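The spreadsheet has a tab called Small Stuff

Posted Sep 3, 2026

Budget season again. I was asked in July to put together a number for the two-arm station, and I produced one with the confidence of a man who has priced robot arms and nothing else.

The arms were easy. Lostetti sends you a quote with a picture of a handshake on it, you gasp, you forward it to Fatima Ogundipe in purchasing, she gasps, and then everybody gets on with their day. Same with the controller from Rusov. Big lines get read by serious people and they get approved, or at least they get argued about once and then left alone.

Then come the lines I forgot. Mounting plates. A table that doesn't wobble when two arms change their minds at the same time. Cable chain. Spare fingertips (we go through these like chewing gum, and they cost more than my shoes). Shipping on a crate that needed a forklift at our end, which we do not own. I had put down $200 for "misc." Emilian Ciobanu looked at that cell for a while and asked if I meant per day.

So this year there is a tab called Small Stuff, and it has its own $1000, and I've been defending it ever since. The hard part is that the small stuff looks ridiculous on paper. Fatima will sign for a torque sensor without blinking. She called me about the bread box.

I stand by the bread box. If you want two arms to work a hinged lid, you need a hinged lid, and the custom test fixture Zilon offered us had a lead time of 8 weeks and a price I won't type in a public place. A bread box is in the store now. My only regret is that I bought one. Itsuki Tsuji wants 3, on the grounds that hinges don't last forever and that whoever makes these things will change the shape the minute we get attached to it. He's right, and the line has been updated. 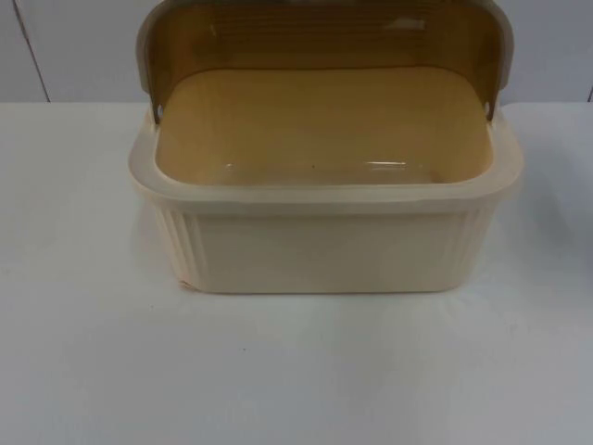 Line 14 of the Small Stuff tab, lid up.

Things I've added since the first draft: a second set of gripper pads, table wipes, a label maker, shelf space (Olanrewaju Adebisi points out that props have to live somewhere between sessions, and at the moment they live under his desk). Things I've taken out: the nicer chairs.

What I still don't have is a decent figure for service. Ramasamy will do a yearly contract or bill by the visit, and I can make either one look cheaper depending on how gloomy I feel when I open the file. If you run a pair of arms and have been through a full year of it, please write and tell me what you paid. The final version goes to Fatima next week and she has already asked what a label maker is for.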